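Small rooms, big laundry: a chat with the owner of a guest house in Jerport

She has eleven minutes before the bread comes out, she says, so we do this standing up. Then we do it sitting down, on the back stairs, next to a pile of towels.

The guest house opened in January. Before that she worked the front desk at the Haworth, the big place by the water, and before that in a fabric store, and you can tell. "I can't walk past a remnant bin. I'm terrible. My car is mostly curtain."

The bedding is what guests bring up. No hotel white anywhere. Florals, stripes, florals on top of other florals. I ask if there was a plan.

"No. Well – there was a budget. I had 2,000 dollars for all the beds and I'd spent 898 of it on mattress toppers before I bought one sheet. So then it's thrift stores, it's estate sales, my aunt's closet. You stop being picky about sets."

She doesn't own a full matching set now. She used to, a gray one. Gave it away.

"Gray shows everything. Lint, toothpaste, hand cream. A busy print you can live with. I had a kid put a popsicle down on one and I got most of it out and the rest, good luck finding it."

Any rules at all, then? She thinks. A door bangs upstairs, she listens, decides it's fine.

"One thing with no print on it. That's about it. If the duvet is flowers and the pillows are flowers then you want something plain in there, and I don't mean flat plain. A knit, or a quilted thing. Something with a texture so it doesn't look like you just ran out of money."

The knits came from Gosine, a secondhand place out on the highway that she talks about the way other people talk about a vacation. She goes Tuesdays. Pays cash. Washes everything cold in a mesh bag and dries it on a rack, never the machine – she learned that one the hard way, with a throw that came out the size of a placemat.

And the pillows? Two to a bed?

"Two, and I don't chop them. You know the karate chop thing? I hate that. I don't iron the cases either. I did for maybe a week." 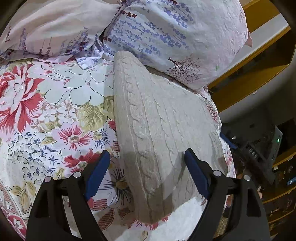 "Lavender I'll buy whenever I see it, any lavender, purple, blue, I don't care if the two cases are cousins or strangers. And the cushion goes in the middle, up close to the pillows. People move it anyway. First thing they do is throw it on the chair. Fine! It's their bed, they paid for it."

Making up a room takes her longer than it should, she admits. At the Haworth there was a clock on it. She changes her mind, swaps a case for one from accross the hall, swaps it back.

Storage is the real headache. One closet, no window, shelves she put up herself with brackets from Trirnley. Sheets are rolled and tied with strips of old pillowcase, a different fabric for each bed size. It was labels first but the labels fell off in the humidity.

What would she do with more money? Long pause. The timer is going off by now, she's halfway up.

"Another dryer. No, a window in the closet. No – dryer."

She's back a minute later with flour on her sleeve and a heel of bread for me, to hot to hold. One more thing, she says. Don't buy satin. It slides off the bed all night and you'll be picking it up forever.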